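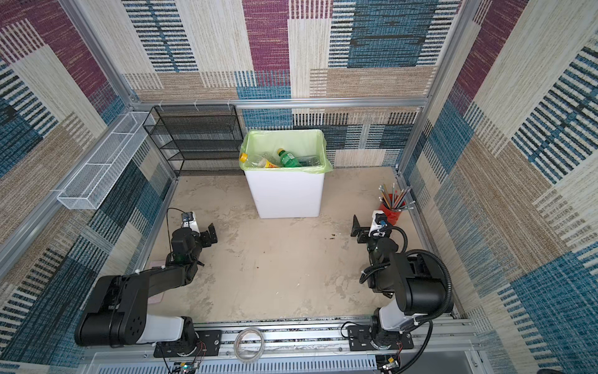

Does buying more storage make a home tidier?

For a few weeks it does. After that you mostly have the same mess as before, with a box round it.

I've been meaning to write this since February, when I spent the best part of an evening reading the Drendach catalogue in the bath. It came through the door unasked, 108 pages of it, and by the end I had talked myself into needing a thing for lids. I have five saucepans. Two of them don't have lids.

The catalogue is very good at what it does. Every cupboard in it belongs to someone who owns four white mugs and a single lemon. The towels are all the same colour. There's a hall with one coat in it, and under the coat a bench with a lift-up seat, and I would love to know what they think goes in the bench if the household only has one coat. My own hall has a pushchair we haven't used in two years, a bag of other bags and a tennis racket I'm fairly sure came with the flat.

I should say I'm not writing this from a great height. When we moved in I bought the Fovik range for the kitchen, the one with the clip lids and the little chalk labels. I decanted everything. Rice, lentils, three sorts of sugar. It looked smashing. What I hadn't thought about is that rice comes in bags of a certain size and the Fovik tub comes in another size, so there was always a bit left over in the bag, with a peg on it, living behind the tub. So now the rice had two homes. Same with the flour, same with the oats. I'd also thrown away the packets with the cooking times on, so for a whole winter the lentils were a matter of guesswork. The chalk rubbed off on my sleeve.

Then there was the wardrobe insert. Flitholm sell a hanging one with nine pockets for £510 if you have it fitted, which I didn't, though I did go as far as having someone round to measure. He was perfectly nice about it. He asked how many pairs of shoes I wore in a normal week and I said two, and there was a bit of a silence while he wrote down the width of the wardrobe anyway.

What bothers me is the maths of it. The claim is always that a shelf or a tub or a drawer divider "creates space". It can't. The cupboard is as big as it was. Put a box in it and you've lost the thickness of the box, four times over, and you've also lost all the odd corners where you used to shove the tea towels. Stacking does help, I'll give them that, if you have a tall cupboard and only one shelf in it. But you could also get a bit of board and four blocks of wood from the DIY place and be home by lunchtime.

I did try to be fair. I went looking for any decent evidence that people with more storage have tidier homes, and what I found was a survey on the Böttcher website saying that 200 of their customers felt "calmer" after buying a Böttcher drawer system. Well, they would. They'd just emptied a drawer. I always feel calmer when I've emptied a drawer, and I've managed it with nothing but a bin bag. It would have been more use to ask the same people a year on, with the drawers open.

A friend put it to me that I was being mean, and that some people do need places to put things. She has three children and a dog and I take her point. If the felt tips are on the floor then a pot for felt tips is a good idea. I've got no quarrel with a pot. It's the step from the pot to the system I don't trust, where everything has to match and the bit you need has been stopped and replaced with a slightly wider one. She did then admit she has an entire drawer of Fovik lids that fit nothing.

For what it's worth, this is what I've ended up doing, and I make no claims for it. I don't buy anything to put things in until the things have been sitting in a heap for a month. If I've used them, I find a shoebox. If the shoebox works I might get something nicer, and so far I've done that once, for the batteries. The rest are still in shoeboxes. The hall is still a disgrace, and no box is going to fix a pushchair. I need to put it on the free listings and answer the eleven messages asking if it's still available.

The new Drendach has come, by the way. It's thicker. They do a rack for magazines and catalogues now, in two sizes, and I have looked at the measurements - only out of interest - and theirs doesn't fit in it.

Recent posts
The slow cooker, one year on
Are expensive bin bags any better?
Why I've stopped ironing pillowcases
Loyalty cards and what they cost me
Painting over woodchip: a warning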